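Rodcombe Hair and Beauty Guild
Minutes of the general meeting, July 2019
Held upstairs at the Sturnham salon

Present: 13 members, with the chair and the secretary. Apologies were received from the two Treltano branch members and from the Rätsep salon.

1. Minutes of the last meeting

The minutes were read and approved with one correction. Under item 4, "toner" should read "developer." The secretary will fix the copy in the binder.

2. Matters arising

The broken shampoo chair at the Sturnham salon has been repaired and is back in use. The footrest still sticks. The chair said the repair shop will look at it again without charge.

The question of whether members may sell products from the guild table at the fall show was held over to item 5.

3. Updo class

The class on formal updos was held as planned. Members who went said the first half, on setting and pinning, was useful, and that the second half was rushed. Several wanted more time on fine hair, which slips out of a French twist if it is not prepped. One member said she now uses dry shampoo at the roots and a light backcomb before pinning, and leaves the hair unwashed the day before. Another prefers to wash it and use mousse -- she finds day-old hair goes flat by evening.

It was agreed to run the class again with fine hair as the main subject. The fee stays the same. Members who paid for the first one may come to the second at half price.

4. Color allergy testing

The chair reminded members that a patch test is expected before any permanent color service, including for regular clients who are changing brands or shades. A member asked what to do when a client refuses. The chair's answer was to turn down the service and offer something that does not need a test, such as a gloss or a cut and style, provided the product label allows it.

It was pointed out that salons keep their test records in different ways. Sturnham uses index cards. Treltano uses a shared calendar. The Rätsep salon writes them on the back of the client sheet, and these have been hard to find later. The secretary will draw up a one-page form and send it out for comments. Use of the form will be optional.

5. Fall show

The show is set for October at the Rodcombe hall. The guild has been given one long table and two chairs by the stage. The hall wants the layout ahead of time, including anything that needs an outlet.

There was a long discussion on what to demonstrate. Braids drew the most people last year, and most members favored doing them again. Some felt that short hair had been ignored and asked for a session on styling a grown-out pixie. It was moved and seconded to do both, with braids first. Carried, 6 votes to 2, the rest not voting.

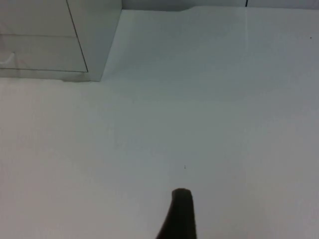
Will members be allowed to sell products at the show?

Sales are limited to items the member's own salon already stocks, and each salon handles its own cash and change.

Opened bottles used in the demonstrations may not be sold. Samples may be given away. The chair asked that price stickers be put on before the day -- last year this was done during the braiding and got in the way.

Models are needed for both sessions. Members are to ask clients first and then family. Models for the braiding should have hair past the shoulder, clean and dry, with no heavy oil in it. Pixie models should not have had a trim in the six weeks before the show.

6. Money

The balance was read. The class made a small profit after the room and the pins. Dues for the second half of the year are still owed by some members, and a reminder will go out with these minutes. A request to buy a second training head was approved, up to the price of the last one. The old head has thinned badly at the crown and will be kept for rolling practice only.

7. Library

There are 17 books on the loan list, and a few have not been seen in some time. Members are asked to check at home and at work, mainly for the book on wedding styles and the older of the two on perms. The magazines will be thinned out. Anyone who wants back issues should tell the secretary before the next meeting.

8. Other business

A member asked if the guild could get a group price on shears sharpening. The Treltano branch used a traveling sharpener in the spring and was pleased with the work on straight blades, less so on the thinning shears. The secretary will ask for a price.

It was asked that mugs be washed after meetings.

9. Next meeting

To be held at the Rätsep salon, after closing. Parking is in the rear lot. Members bringing a dish should tell the secretary what it is.

The meeting was adjourned.

Submitted by the secretary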